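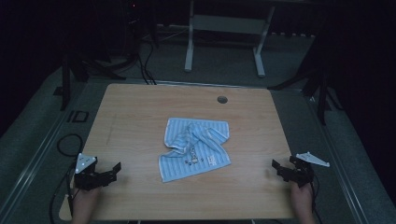
Andosora, October

The fault came on the sixty-eighth fold of the night shift. I had the towel by two corners and was bringing the right side over when the left gripper closed and would not open again.

I let go of the trigger. The fingers stayed shut. I pressed the release under the handle, which we had been told always worked, and nothing happened. Then the motor began to pull tighter. I could hear it through the handle.

"Left hand's locked," I said.

The shift lead looked over from the desk at the back. "Put it down and wait for the reset."

I put it down. The towel was still in its fingers, bunched up like a rag. After six seconds the gripper opened on its own, and I thought that was the end of it. The screen said READY. I picked it up and started again with the same towel, the light blue one with the little cartoon on it.

Judow made the grippers and Tenton wrote the program that learned from them. I worked for neither. I was paid by the fold through an agency on Kazlauskienė Street, and by then I had done 3567 of them. Everything my hands did went into the file, and at the end of the month the file went to the laundries, where the machines with arms did what I had done.

I flattened the towel and reached across it. This time the left fingers shut on my right sleeve. They caught the cuff and a pinch of skin under it, and the motor began to pull.

It hurt less than I would have guessed. What frightened me was the noise, the same steady whine going up. The shift lead ran for the rack and pulled the wrong plug, and the desk lamp went out. Then he found the right one. The fingers went slack and I got my arm back.

There was a mark on my wrist the shape of a staple. He gave me a plaster and a form. Under "cause" he wrote "loose clothing". I crossed it out and wrote "gripper closed without command, twice", and we both signed, neither of us looking at the other.

"They'll delete the take," he said.

I asked him how he knew. He said anything with a fault in it was marked and thrown away. I asked who marked it, and he said the program did, from the error code.

"There wasn't an error code," I said. "It said READY."

He sat down and scrolled back through the log. Fold 68, complete. Fold 69, complete. Quality score, 96. He scrolled up and down a few times — the numbers stayed as they were — and then he picked up the phone to call Tenton. It was ten past three in the morning. I stood beside him with my sleeve rolled up and listened to it ring.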